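Workshop log > Props and Sorting

Home Notebook Projects Bench Notes People Search

March, a little after 9 in the morning

Coffee first, then bowls. I promised Elsie Lockwood I'd write up the bowl business properly this time, so I'm doing it at the bench while I still remember which one is which (last month's entry just says "pink one good," thanks, me).

So! The Ellwood set needs one bowl and one ball that look right together on a white table. That's the whole job, and I've managed to spend two mornings on it. We have 48 bowls in the Ranadeck crate, most of them left over from the Skilcombe display, and they all looked perfectly fine until I started putting them on white. The cream ones just disappear. The pale green is pretty but it goes gray next to the wall, and I had a navy one I loved that was so dark inside you couldn't tell if there was anything in it.

Pink wins, I think. It's a good round shape, it's smooth, and it's shiny enough to look cheerful. The gloss does pick up the lights on the inside, little white streaks and a dot, and I went back and forth on whether I mind. I've decided I don't. Elsie minds a bit. She wants to try the Claltari lamp with the paper over it, and she's probably right, but the paper is in the other building and I wasn't walking over there before coffee number two.

The ball is the red one, more of an orange-red really. I like it with the pink a lot more than I expected to! On paper it sounds like a kid's birthday party, but on all that white it's lovely.

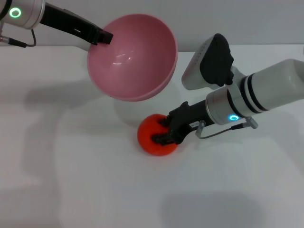
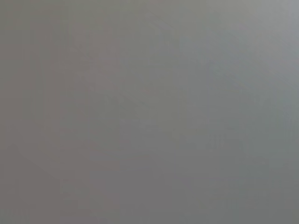 Wall and table

Okay, the gray. I've been grumbling about plain gray since we moved the bench and I'm taking some of it back. It's dull, sure, but the pink stands out against it nicely. What still bugs me is how gray picks up a tint. You'd swear it was one color, and then one side goes a little mauve and the other side goes cool and greenish. I have no idea which of those I'd call the true one. Elsie says pick a side and stop staring at it.

The white tabletop does it too, with a bit of red on it right by the bottom of the ball. I'm leaving that alone. It makes the ball look like it's sitting on something.

Still to do

Look at the rim of the pink bowl. Tiny dark speck on it, could be a chip or could be dirt. Try a damp cloth before anybody gets out the polish.

Fetch the paper for the lamp (me, after lunch).

Put the other bowls back in the crate with the cardboard between them. The navy one stays out, I want it for pencils.

Ask whether Skilcombe wants any of theirs back before I relabel the crate.

Find a second red ball in the same size if we can. The spare in the drawer is closer to brick and it looks tired next to this one.

Back at it around 2, once the lamp is up.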